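Section 3: Fitting the Skuvley Window Sensor

Applies to the Skuvley base unit and window sensor, supplied by Gomus. Sheet revised 6/25/21. Replaces the sheet packed with units sold before September.

Read this section through before you open the sensor packet. You will need a small cross-head screwdriver, a pencil, a dry cloth and the fixing strip from the accessories bag. The base unit must already be plugged in and showing a steady green light (see Section 2). If the light is flashing, go back and finish Section 2 first.

3.1 Choosing the window

The sensor works on hinged and sliding windows. It does not work on fixed panes. It is made for indoor use only and must be fitted on the room side of the frame.

Fit it on the side that opens, as far from the hinge as you can. The magnet goes on the part of the frame that does not move. When the window is shut, the gap between the two parts must be no more than 16 mm.

Note: Thick walls shorten the range. Indoors, with one plasterboard wall in between, most homes have no trouble. A solid brick wall between the sensor and the base unit can cut the range by half. If you have more than one brick wall in the way, fit a Tekin repeater (sold separately, part 281) at the halfway point.

3.2 Walls and range

Before fixing anything, walk the route from the base unit to the window and note which walls are brick and which are not. Outside walls and older dividing walls are often brick even where plaster hides it. Knock on the wall. A hollow sound usually means board on studs, a dull one usually means brick or block.

Rooms that sit round an outside corner from the base unit are the hardest to reach, as the signal may have to cross both walls at a slant and so pass through more brick. Try the base unit in a different room before you buy a repeater.

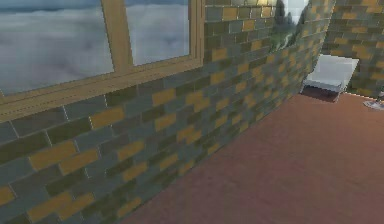 Fig. 3a. Brick walls meeting at a corner, with a window.

Large metal objects have the same effect as brick. Keep the base unit away from fridges, boilers, radiators and mirrors with a foil back.

3.3 Pairing the sensor

1. Slide the cover off the sensor and pull out the plastic battery tab.
2. Press and hold the button on the base unit for 3 seconds. The light turns amber.
3. Press the small button inside the sensor once. Its red light blinks.
4. Wait until the light on the base unit goes back to green. This can take up to a minute.
5. Put the cover back on the sensor. It should click at both ends.

If the base unit light turns red, pairing has failed. Take the battery out of the sensor, put it back, and start again from step 2.

3.4 Testing the position

6. Hold the sensor where you mean to fit it. Do not stick it down yet.
7. Ask someone to stand by the base unit, or leave the door open so that you can hear it.
8. Move the magnet away from the sensor. The base unit beeps once.
9. Bring the magnet back. The base unit beeps twice.
10. Repeat with the doors along the route closed.

If you hear no beep with the doors closed, move the base unit and test again.

3.5 Fixing the sensor

11. Wipe the frame with the dry cloth. Do not use polish or spray cleaner.
12. Mark the position of both parts in pencil.
13. Peel the backing from the fixing strip and press the sensor firmly against the frame.
14. Fix the magnet in the same way, with its arrow pointing at the arrow on the sensor.
15. Leave the window shut overnight before using it.

On rough or flaking paint the strip will not hold. Use the two screws supplied.

CAUTION: Do not drill into uPVC or metal frames. This can let in water and may end the window maker's guarantee.

CAUTION: The battery is harmful if swallowed. Keep it, and the packet it came in, out of reach of children.

3.6 If the sensor stops reporting

Check the battery first. Next check that the gap has not grown, as timber frames can swell and shift in damp weather. If code 197 shows on the base unit display, the sensor has lost contact and must be paired again from step 1.

Spare strips, screws and magnets can be had from the Stustley parts counter. For help with range problems in older houses, write to Kwabena Gbeho at the same address and include a rough floor plan with the brick walls marked.

Section 4 covers setting quiet hours.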